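Notebook, arm project (noughts and crosses)
September, started 16:10

In: me, Eugeniusz Głowacki, and the two second years until the bus.

Aim for today was to get the arm playing a full game against a person without anyone nudging a block. We got most of one.

Grid first. The old one was drawn in marker and had rubbed away, so the lines are now blue tape straight on to the worktop. Eugeniusz laid it by eye, two lines one way and then the rest, and the squares are not true. I thought about pulling it up and doing it again with the long ruler. We decided to leave it. The board at the Vadow round will be laid out by whoever gets there first, and the code ought to find the lines where they are. If we make ours perfect we will only find that out on the day.

Tape was put down longer than the board, so there are lines carrying on past the squares we play in. The line finder picks up all of them. For now the play area is set by hand in the config file, and the corners have to be clicked again every time the arm is moved on its base. Whoever comes in next: do this before anything else. I lost twenty minutes to it.

Pieces are the foam blocks, green for the arm and pink for the person. Foam is better than the printed counters we used before the summer, which shot out sideways if the grip was off centre. The foam gives a bit. It also means the grip force reading is not much use, as it climbs slowly and there is no clear point where you can say it has got hold. We are going by finger position instead.

Finger numbers. The Hutis servo reads 3000 fully open on our setup and stopped at 1271 on a block. Closing further squashes the foam and it comes away with dents in it. Set the close target to 1271 and left it. Do not copy this to the other arm, the horn is fitted one tooth round on that one.

Runs, empty board, arm placing green only:

Run 1. Picked up fine. Let go too high and the block bounced over a line into the next square.
Run 2. Release height lowered. Good.
Run 3. Good.
Run 4. Missed the pick. Block had been put back in the tray on its edge. Our fault.
Run 5. Good.
Run 6. Good, but the finger brushed the tape on the way up.

After that we tried a real game. Eugeniusz played pink. The arm took the centre, which it always does, then a corner. On its third move it went for a square that already had a pink block in it. I hit stop before it touched.

Looked through the log with Eugeniusz. The block was sitting on a tape line and not inside a square, so the program gave it to neither side and marked the square as free. The rules sheet from Adamczyk says a piece on a line belongs to the square holding most of it. Ours has no idea of that. It looks only at the middle of each square and asks whether there is colour there.

Two ways to fix it:

a) Look for coloured patches over the whole board, find the centre of each, then work out which square that centre falls in.
b) Keep the check as it is but make the sample area bigger.

Second is quicker and I tried it before packing up. It then started reading blocks in the neighbouring squares, so it is back to what it was. We should do (a). Eugeniusz says he has most of it already from the sorting task last year and will dig it out.

There is a second problem tied up with this. The wrist camera sees the fingers at the bottom of the picture whatever we do, and a block close to a finger can be partly hidden. We mask out the fingers with a fixed shape, but the shape was drawn with them nearly closed. With them open it covers the wrong bit. Needs two masks, or one drawn from the servo position. I would start with two and see.

Light was fine with the blinds half down. The middle of the board still comes out paler than the rest, so pink there reads weaker. Threshold lowered a little for the centre square only. Ugly, but it held for the rest of the session. The Plenix lamp stayed off.

To do:

Centre finding for blocks (Eugeniusz)
Open and closed finger masks (me)
Wipe the worktop, the scuffs are showing up as edges
New roll of blue tape, ours is nearly finished
Ask Adamczyk whether the person may move a block after letting go of it

Packed up 18:20. Arm parked and switched off at the wall, config saved as the 16:10 version with the new close target in it. The changed sample area is not in there, so if you load it you get the old check with the small squares.

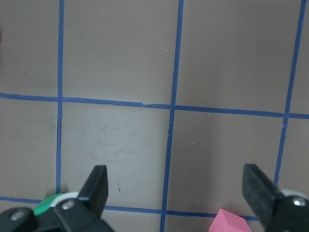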